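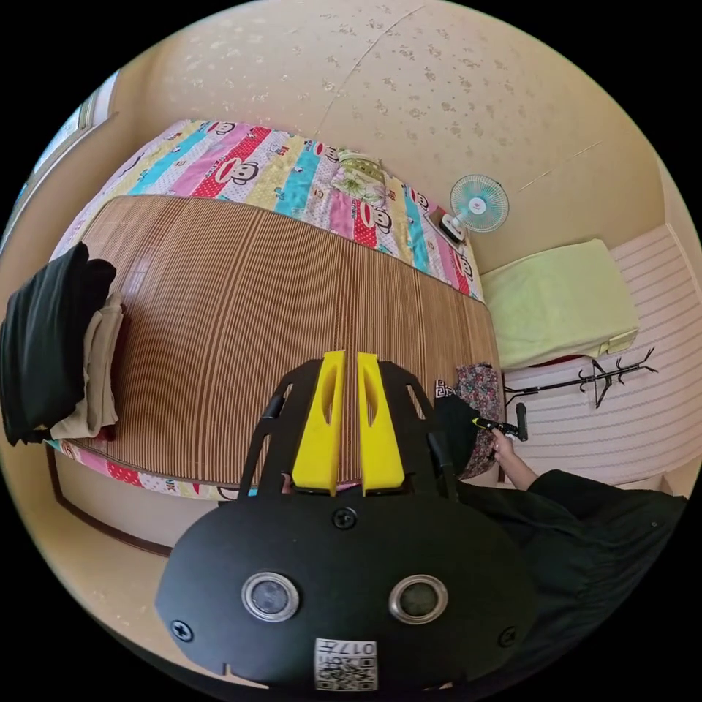 Begoña Bermúdez asked at the end of the demonstration why we had not simply taught the gripper to fold one kind of shirt and shown that. Her remark came up again in the written comments, in different words, and it shaped how we report the open day here.

Figure 2. Bed task as viewed from the hand-held gripper. Folded clothes lie to the left of the yellow fingers and a small folded cloth to the right, at the end of the woven mat. A hand at right holds a small black tool.

4.2 Open day

The open day was held on December 17, 2023, at the Nullau house, which Rekow uses for household trials. Over the day, 398 people signed in. Most came through in small groups and stayed for a single demonstration. We did not ask visitors for their age or occupation, so we cannot say how well they represent likely users.

There were two parts to each demonstration. In the first, an operator worked by hand with the gripper on bedding and clothing while a guide explained what the operator was doing. In the second, visitors could hold the gripper themselves and try to pick up a piece of cloth by one edge. The guides worked from a short script written by Setsuko Noguchi, but they were free to leave it when questions came up, and they often did.

The bed was chosen over a table because it is harder. A mat laid over a quilt gives the fingers two surfaces with different stiffness, and a folded cloth on top of it can be pushed along before it is gripped (see Figure 2). Visitors who had watched the operator first tended to come in too steeply. The guides corrected this by telling them to lower the wrist, and we later added the same instruction to the operator manual.

Questions were written down by the guides on paper forms. We sorted them afterward into 13 topics. Cost and noise came up often, although neither was part of the script. Several visitors wanted to know if clothes could be damaged. The guides had no agreed answer to this, and what they said differed from group to group. We count this as a fault in our preparation.

The forms were typed up in January and checked against the sign-in sheets by Echevarría. Two forms could not be read and were left out. Comments about the Nultier software are not covered in this section, as visitors saw it only on a poster in the hallway. The remaining comments are discussed by topic in Section 4.3.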